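Repair Evenings are back!

What a start to the year. The first Repair Evening at Trerulia Hall filled every table, and the old desktop computers we were given in August are at last getting the attention they deserve. Dušan Šťastný has sorted the whole lot into ones to mend and ones to keep for parts, and the mending pile is much the bigger – hooray!

If you have never seen inside a desktop, do come and have a look. Laid on its side with the panel off, it is far less frightening than you'd think. Memory slots, drive bays, all those coloured power cables – everything has its place, and Silvia Kolář will happily talk you through it (she did it for me twice). 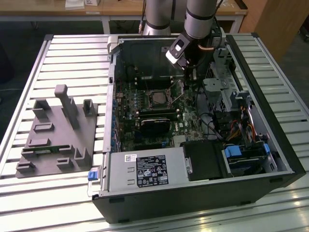

Side panel off, processor uncovered, blue clips on the drives.

We have now had 60 machines through our hands, and the next three are promised to the homework club at Plestel. Precious Mokoena is after spare keyboards and mice to go with them, so please check your cupboards. Screens we have plenty of, thank you!

Beginners are very welcome, children too if they bring a grown-up. Tea is on from half past six and small screwdrivers are always useful. Put your name on the sheet by the door or ring Kamil Dvořáček.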